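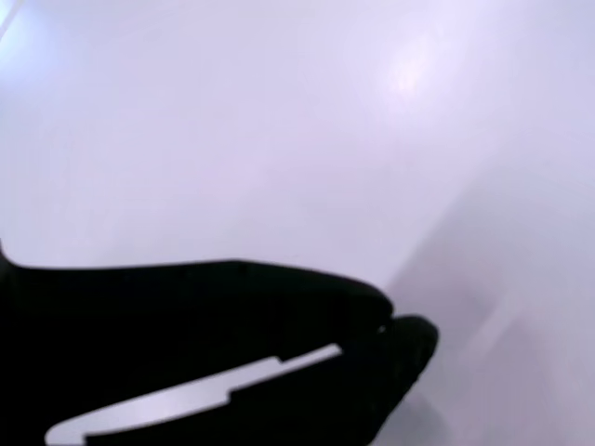

**Prüfliste Handfeuerlöscher, Lager Ramuvov, Februar**
Prüferin: Kadri Sproģis

- [x] Plombe und Sicherungsstift: unbeschädigt
- [x] Manometer im grünen Bereich
- [ ] Schlauch Gerät 409: Riss an der Tülle, Ersatz bei Skikeck bestellt
- [x] Wandhalter fest, Griffhöhe eingehalten
- [ ] Zugang Tor 2: durch Paletten verstellt, sofort räumen
- [x] Beschilderung lesbar

Bemerkung: Gerät 409 bis zum Austausch gesperrt. Ersatzgerät aus Halle 20 steht am selben Platz. Nachprüfung nach Lieferung.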